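Gripper trials, August minutes

Meeting opened at 9:30. Last month's minutes were approved.

The Roltden two-finger gripper has now done 600 picks and the Arnia soft gripper 500. Great progress, and the team is really pleased with how both are holding up! Tipped-over cups stay in the object set, along with the bowls and the toaster.
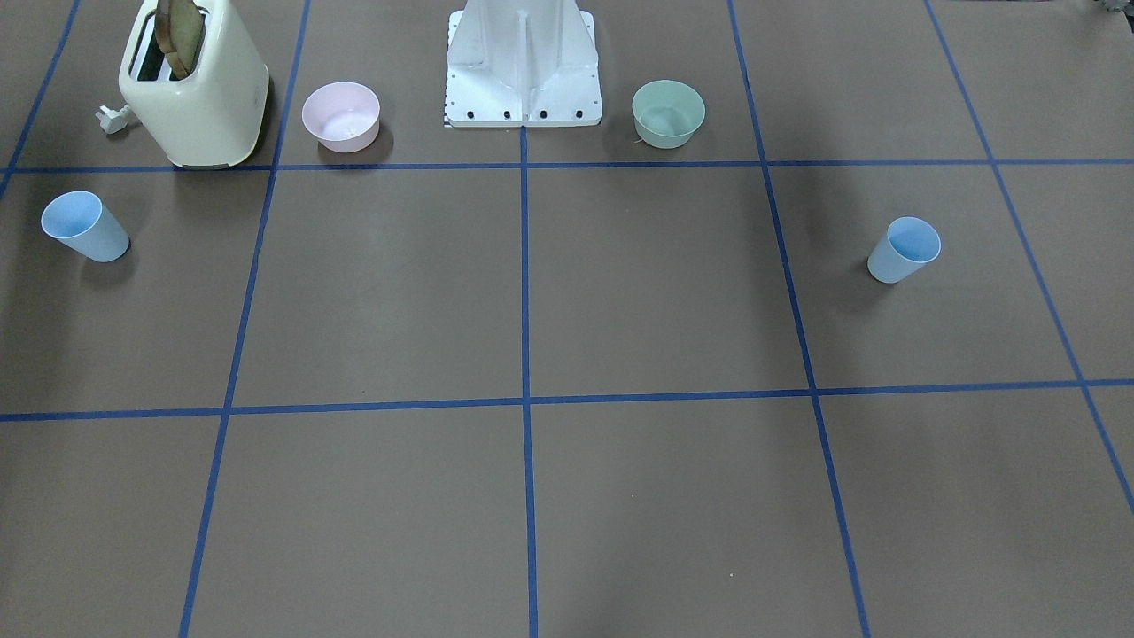
Reply from Cedstead: they would like both grippers run at the same closing speed before anyone compares scores. Agreed, with 30 extra picks each.

Next: wrist camera mount, carried over.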